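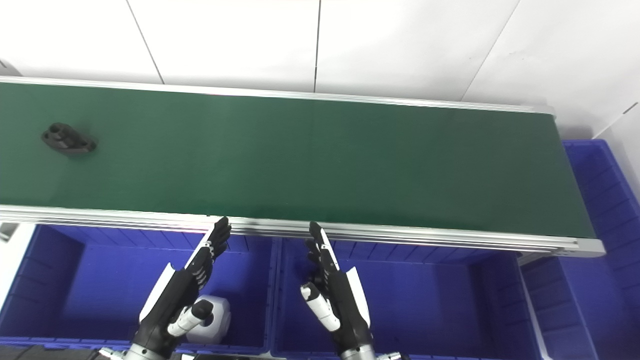

A dark plastic part on a green conveyor belt.

Why Do My Muscles Get Sore?

By Vilja Turunen

You play tag all afternoon and feel fine. You eat dinner, go to bed, and still feel fine. Then you get up the next morning, start down the stairs, and your legs hurt with every step.

Most people have had sore muscles, and grown-ups get them too. To understand why it happens, it helps to know what a muscle does.

What is a muscle?

A muscle is a part of your body that can pull. That is its whole job. Muscles can't push. When you bend your elbow, a muscle on the front of your upper arm gets shorter and pulls your forearm up. When you straighten your elbow, a different muscle on the back of your arm does the pulling. Those two muscles take turns.

Put one hand on the front of your upper arm and slowly bend that elbow. You should feel the muscle get shorter and firmer under your fingers. It has a long name, biceps, which you say like this: BY-seps. The one on the back is the triceps (TRY-seps).

The muscles that move your arms and legs are joined to your bones by strong cords called tendons. You can feel a big one just above the back of your heel.

Muscles are made of many thin threads called fibers. The fibers are packed together in bundles, a little like the strands in a rope. When your brain wants your leg to move, it sends a signal down through your nerves, and the fibers in the right muscles tighten up.

Not all muscles wait for you to decide something. Your heart is a muscle, and it keeps beating while you sleep. There are muscles in your stomach that squeeze your food, and you don't have to remember to use them.

Two kinds of tired

There are two feelings people mix up.

The first kind comes while you are moving. Your legs feel heavy or they burn, and you want to stop. Maybe you have felt this near the top of a long flight of stairs. Our school at Ondgate has 54 stairs from the front door to the art room, and anyone who runs up all of them knows the feeling. It happens when your muscles are working very hard and changing quickly on the inside. When you stop and rest, it goes away pretty fast.

The second kind comes later. It may start that evening or the next day, and it is often at its worst a day or more after that. This is the soreness you feel when you wake up stiff. Doctors and coaches call it delayed onset muscle soreness. "Delayed" means late, and "onset" means start, so the name means muscle soreness that starts late. Some people shorten it to DOMS.

What is going on inside a sore muscle?

When a muscle does something it isn't used to, tiny bits of its fibers can get damaged. The damage is much too small to see. It sounds bad, but it's a normal thing and your body knows how to fix it.

Your body sends extra fluid and special cells to the place that needs repair. The area can swell a little and get tender, so it hurts when you press on it or stretch it. Scientists are still working out exactly which parts of this cause the ache.

You may hear someone say that the pain comes from lactic acid left in your muscles. People used to think so. Your body makes something called lactate when you exercise hard, but most of it is cleared away within an hour or so after you stop. By the next morning, it can't be what is hurting.

While the repair is going on, the muscle also gets a bit better at the thing that made it sore. If you do the same activity again the next week, you will probably be less sore.

Why did it hurt more going down?

Think about walking down a hill. The muscles on the front of your thighs have to work to keep you from going too fast. They are tightening and getting longer at the same time. It's a bit like holding a rope and letting it out slowly while someone heavy pulls on the other end.

This kind of work makes muscles more sore than other kinds. Walking down a steep trail can leave you stiffer than walking up it, even though going up makes you breathe harder. Lowering something heavy to the floor works the same way.

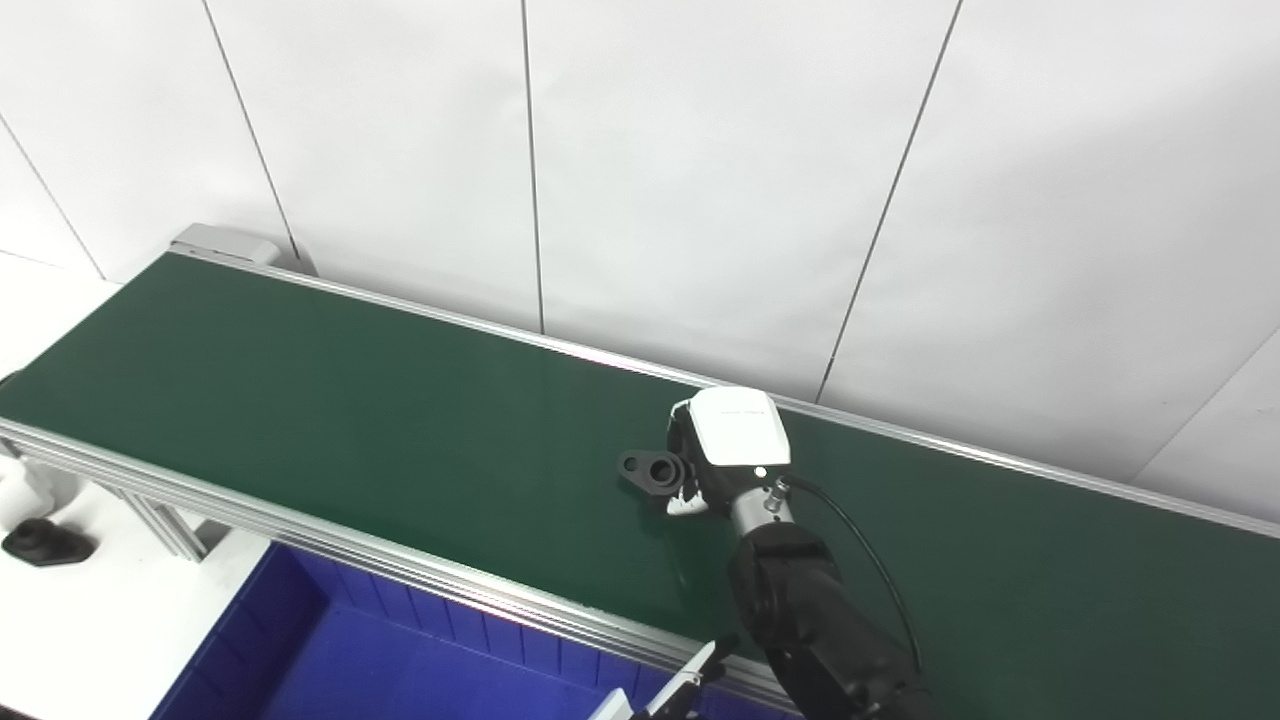
New activities can do it too. Salamatu Issahaku swims all year and has strong shoulders and legs. Last July she went ice skating at an indoor rink for the first time, and the insides of her thighs were sore for two days. She was fit, but she was fit for swimming. Skating used her muscles in a way they hadn't practiced.

What helps?

Time helps the most. Ordinary soreness usually fades after a few days.

Easy movement can make you feel better while you wait. Go for a walk, ride your bike slowly on flat ground, or play something gentle. You might feel stiff at first and then loosen up. Lying on the couch all day is fine if you're tired, but it doesn't make the soreness leave any sooner.

A warm bath feels good to many people. Drink water when you are thirsty and eat regular meals. Your body uses protein to repair muscle, and you get protein from foods such as eggs, beans, fish, chicken, milk, tofu, and nuts. You don't need special powders or drinks.

Sleep matters as well. A lot of growing and fixing goes on while you are asleep.

What about stretching? Lots of people like to stretch, and it can help you bend and reach farther if you keep doing it. It doesn't do much to stop soreness, though. If a stretch hurts, ease off.

Don't take any medicine for sore muscles on your own. Ask a grown-up first.

How can I get less sore next time?

Start small and add a little at a time. If you haven't jumped rope since last year, jump for a few minutes on the first day. Do a little more a couple of days later. The same goes for a new sport or a long hike.

Warm up before you play hard. Walk, then jog, then run. Swing your arms. A warm-up gets more blood moving to your muscles and gets you ready to go. You may still be a little sore the next day, and that's okay.

Mix up what you do. If your legs are sore from soccer, throw a ball or swim the next day.

When should I tell someone?

Sore muscles ache in a wide, dull way, and they often ache on both sides of your body. Both legs are stiff, or both arms are. An injury can feel different. Tell a parent, teacher, or coach right away if:

You feel a sudden sharp pain while you are moving.
The pain is in a joint, such as a knee or an ankle.
Something is very swollen or bruised.
You can't put weight on your leg or use your arm the way you normally do.
Your pee looks dark, like cola.
The pain wakes you up at night, gets worse every day, or lasts longer than a week.

You won't get in trouble for speaking up, and it's fine to stop in the middle of a game.

Questions from readers

Do I have to be sore to get stronger? (Jae-hoon)
No. You can get stronger without feeling sore at all. Soreness mostly tells you that your muscles did something new or did more than usual.

Can my face get sore? (Eun-seong)
Yes. There are muscles in your face, and laughing or smiling for a long time can make your cheeks ache. Your belly muscles work when you laugh too.

Is my tongue a muscle? (Han-gyeol)
Your tongue is made of several muscles working together. It can get tired, for example when you are learning to play the trumpet.

Words to know

Fiber: one of the thin threads that make up a muscle.
Tendon: a strong cord that joins a muscle to a bone.
Nerve: a pathway that carries signals between your brain and the rest of your body.
Protein: a part of food that your body uses to build and repair itself.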